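Subject: Re: [furdale-allotments] Labelling the seed swap packets

Hello all,

Replying to the message about labels, which I've copied in underneath.

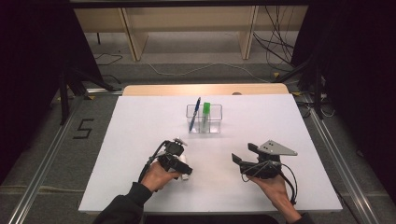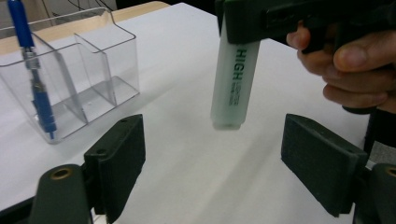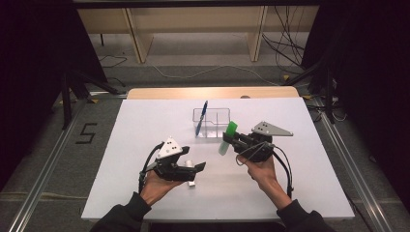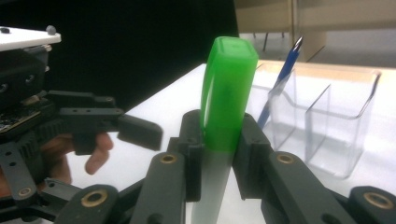 Something green in all four, blue pen as well in all four.

1. Ink

Please write the variety in pen and use highlighter only as a stripe across the top corner. Last April we had a box of beans in highlighter alone and half of them could not be read by the time they went out.

2. Envelopes

We have 572 left from the Katsaros order. The next pack up is 500, so I would like to run these down first. Small seed goes in a folded paper inside the envelope.

3. What goes on the front

Variety, year saved, plot number. If you don't know the variety, put "unknown" and the colour of the flower.

On the question of Rarilau squash, yes, they cross with the other squashes. Only bring seed if you pollinated by hand.

> From: Plot 3
> Sent: September 2026
>
> Are we using the same envelopes as before? I make it 600
> needed if the Stostel group are joining in. Also does it
> matter what we write with, and can I bring Rarilau seed
> if it was grown next to courgettes?

Packets to the hut by the end of the month please.

Plot 14
Furdale Allotments list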